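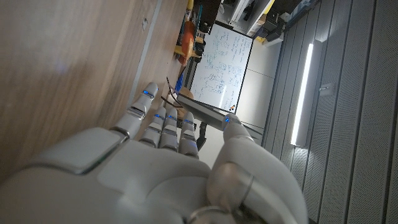
A light brown wooden surface and a thin gray panel in one of the rooms on the second floor.

Second-Floor Furniture: What Stays, What Moves and What You Need to Do

The Facilities Office has completed its review of the furniture on the second floor of the Amidbridge building. The review covered 30 desks, 16 cabinets and the shelving in the two shared rooms. Staff who work on the floor are asked to read this item in full before the move begins in February.

Most of the wooden furniture will be kept. The desks and cabinets were inspected by Golnar Nikzad and Waldemar Bednarek of the Facilities Office, who found the frames sound in nearly every case. Wear was limited to the finish, chiefly on desk fronts and on the sides of cabinets that stand next to a walkway. Light scratches will be treated on site. Pieces that need a full refinish will be taken to the Golestani workshop and returned within the month.

Eleven cabinets will leave the floor permanently. Four have doors that no longer close properly, and the remaining seven are not needed now that the paper records they held have gone to storage at Skonbridge. A numbered label has been placed inside the door of each one. Departments that would like to take a labeled cabinet may apply to Ms. Nikzad, and requests will be handled in the order received. Cabinets with faulty doors will be repaired before they are reassigned.

Preparing your desk

All desktops must be clear by 4 p.m. on the day before your room is scheduled. Laptops, tablets and chargers should be taken home or signed in at the equipment room. Please do not leave them in drawers, even locked ones. Stands and tripods should be folded and placed against the window wall with a name tag attached. Monitors and desk phones will be disconnected by the technical staff and need not be touched.

Personal items should be packed in the boxes supplied. A total of 80 boxes has been delivered to the hallway outside the copy room, and each member of staff may take two. Write your name and room number on one short side and on the lid. Boxes without a name will be held at the front desk. Plants, glassware and framed pictures should not go in the boxes.

Care of wooden surfaces

Several of the marks noted in the review came from hot drinks, adhesive tape and the feet of heavy equipment. Staff are reminded to use a mat under anything that stays in one place, and to avoid taping cables or notices to the sides of desks and cabinets. A soft, slightly damp cloth is enough for regular cleaning. Spray polish should not be used on the refinished pieces. If a surface is damaged, report it to the Facilities Office and leave the repair to them.

Schedule and contacts

The room schedule is posted beside the elevator and will be updated if dates change. Touran Alipour is coordinating the schedule and should be told by Monday of any meeting that cannot be relocated. Hooman Bagheri is the contact for items going to Skonbridge. Staff who require an adjusted desk height or a particular chair should write to Ladan Heydari, including those who already have such an arrangement, so that it can be carried over to the new layout.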